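Course: Service Robots in the Workshop, Unit 6
Handout: Looking after the gripper and wrist camera on the laundry cell
Stestlow Technical School, version of July 12, 2023
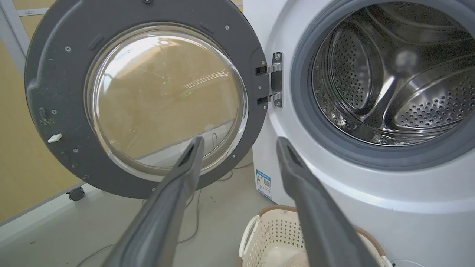

In Unit 5 we learned how the laundry cell is started and how a program is loaded. In this unit we learn how the cell is kept in good order between two work periods. Please read the handout before you come to the lab, and bring it with you. The lab sheets from Provcombe are older and use other names for some parts. Where the two texts differ, follow this one.

1. Before you touch anything

Bring the arm to the service position with the menu, not by hand. Wait until the arm is still, then press the stop button and hang your tag on it. Every student who works inside the cell hangs a tag. The cell may be released only when all tags are gone.

The washing machine has its own supply and does not stop together with the robot. Switch it off separately at the wall. Look where the cables lie before you step in, and do not pull a cable to make more room for your feet.

2. The fingers

The cell uses a gripper with two fingers. Most of our lost work periods in March came from fingers that were dirty or not parallel, so begin here.

Wipe both fingers with a cloth which is a little damp with water. Do not use solvent. Clean the groove near the tip with the soft brush, because lint collects there and thin fabric then slides out during the pull. After this, run a fingernail along the gripping side. If you feel an edge or a crack, change both fingers, also when the second one looks good. A new finger and a worn finger do not close on the same line.

To change the fingers:

Open the gripper completely and stop the cell again.
Loosen the two screws of each finger and keep them on the magnetic tray.
Clean the seat. A single thread under the finger is enough to make it stand crooked.
Set the new fingers and tighten the screws by turns, first lightly, then fully.
Leave the cell, release it, and close the gripper at slow speed on the paper strip. The strip must be held equally at the left and the right side.

Write the cycle counter into the log. The last pair was changed at 1,953 cycles. This is only our own experience with towels and it is no limit from the maker.

3. The wrist camera

The camera looks past the fingers toward the work, so the fingers are always large in the view and they are not sharp. This is normal. Please do not turn the focus ring to make the tips sharp, as the door and the drum will then become soft, and the program needs these two.

Clean the lens with the dry lens cloth only. Then take a test view from position 20, which is the door position, and compare it with the reference view in the folder Nazarenko. Check three things:

The fingers come in at the same places as in the reference.
The edge of the drum opening is sharp.
The reflections in the door glass do not cover the latch.

The third point gives the most trouble. The glass is curved and the drum is polished steel, and both return the light of the room. If the reflections are too strong, change the lamp first and the exposure after it. A student who changes both together will not know which one has helped.

4. The door and the basket

The door has to be fully open before the arm goes to the drum. Move it by hand once through the full way and feel if the hinge is stiff. Wipe the door ring and the rubber gasket. Dust on the ring is not dangerous for the machine, but it comes onto the fingers and from there onto clean laundry.

Put the basket back in front of the machine, under the opening. The program accepts an error of 49 mm to each side. With a larger error the arm will drop the piece over the rim.

5. Restart

Remove your tools, then your tag. Run the empty program at slow speed for 60 seconds with one hand near the stop button. If you hear a knock at the wrist, stop and call the instructor. Do not repeat the run to hear it better.

Work for next time

Write one page on this question: why do we check the fingers before the camera and not after? Use your own log from the lab. Students of the Plotmont group use the shared log and mark their lines with a P.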